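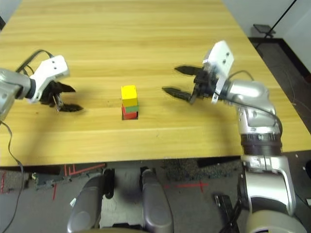 Sport, Risk and Governance
Session 6 handout: Who decides a venue is unsafe?
Lecturer: Lorenz Gasser

The case for today is the Cisano road race. Two days before the start, the Ladell team went home, citing "credible information" about a threat along the route. The organizers called the information worthless. Neither side published it. You will read plenty of confident commentary on the case, and I would ask how any of those writers could know.

1. What we have

Ladell's statement is 115 words long and contains one checkable claim, that a risk consultant, Danzer, advised the team to leave. Danzer's advice has never been released. The organizers' reply says local police saw no reason to cancel, which answers a question Ladell didn't raise. A police force can be satisfied with a route while a team is unhappy with its hotel.
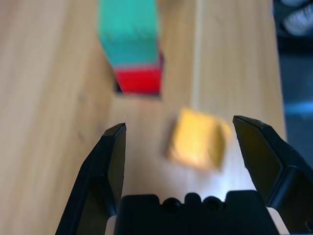 Look also at who gains from vagueness. A team that withdraws for security reasons usually keeps its appearance money. A team that withdraws with half its riders injured may not. I'm not saying this happened in March. I'm saying the contract gave everyone a motive to use the word "security," and you should read the contract before the press release.

2. The insurance problem

Ternik, the race's main sponsor, claimed under its cancellation cover and was refused. The race went ahead with 17 teams, so in the insurer's view nothing had been canceled.

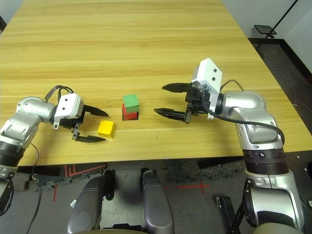
Can a governing body force a team to compete after it reports a threat?

In most sports it can fine the team or dock ranking points, but it can't make riders start. The fine here was 2000 euros, a sum that suggests the federation didn't want to test its own rule on appeal.

Treat "independent assessment" with care as well. Ask who hired the assessor, what the assessor was shown, and whether a finding of "no threat" would have been paid for a second time.
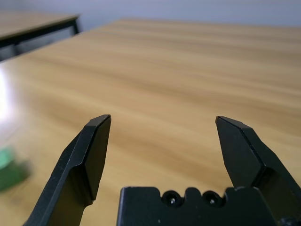
3. For next session

Read both statements and the withdrawal clause in the reader. Write one page on what evidence would change your mind about Ladell's decision. "More transparency" is not an answer.

Related
Session 5: Neutral venues and home advantage
Session 7: Postponement clauses
Reading list, part two

Comments
mkr: Is the full Danzer letter anywhere online?
L. Gasser: I haven't found it. If you do, check where it came from first.
tomasina: The page limit seems short for this one.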